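Review: the Truvine block sorting kit from Deltum

Posted 04/10/2018

I've had the Truvine kit on the bench for over 22 evenings now and I'm still finding excuses to go back to it. If you already own a small arm and you're tired of making it wave at people, this is a lovely way to give it a proper job.

Truvine is a set of colored blocks plus the software to go with them. You bring your own arm and your own table. Deltum sells it in two sizes, with 12 or 24 blocks, and I bought the smaller one (I don't have room for the big one, and I did measure, twice). The download includes 8 ready-made tasks, starting with "touch the one I name" and working up to sorting by color and then by shape.

Setup took me one long evening. The printed guide is clear right up to the calibration page, where it suddenly assumes you know what a base frame is. Skip ahead to the appendix, which explains it much better, and then come back. After that the arm went where I asked it to, give or take the width of a pencil, and a second pass at calibration tightened that up nicely.
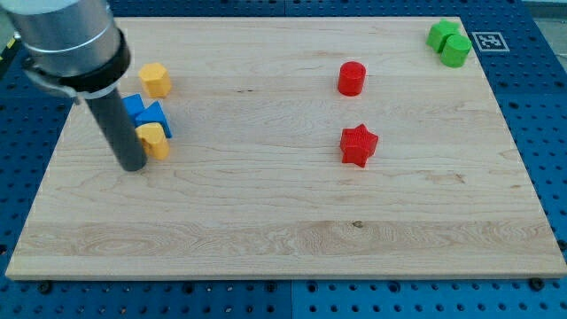

What I like best is how the software handles plain typed commands. You can write "go to the yellow heart" or "push the red star toward the green blocks" and it works out the rest, and when it isn't sure which piece you mean it stops and asks. I wish more expensive packages did that! Pushing is harder than it sounds, too. A cylinder standing on end will tip if you come at it too high, and a star likes to turn as it slides, so you end up learning a fair bit about contact without ever opening a textbook.

I had the Dudow starter set before this one. Dudow's blocks are fine, but every task is a fixed script, and once you've run them all there isn't much left to do. With Truvine you can write your own, and the format is simple enough that I had my first one going before dinner.

A few gripes. The log files are huge and there's no setting to trim them. The January update changed the speed menu for no good reason. And the Correa plug-in, which is supposed to let you record and replay a run, is sold separately – I think it belongs in the box.

Still, I'd buy it again, and I'm already eyeing the larger set if I can clear a shelf.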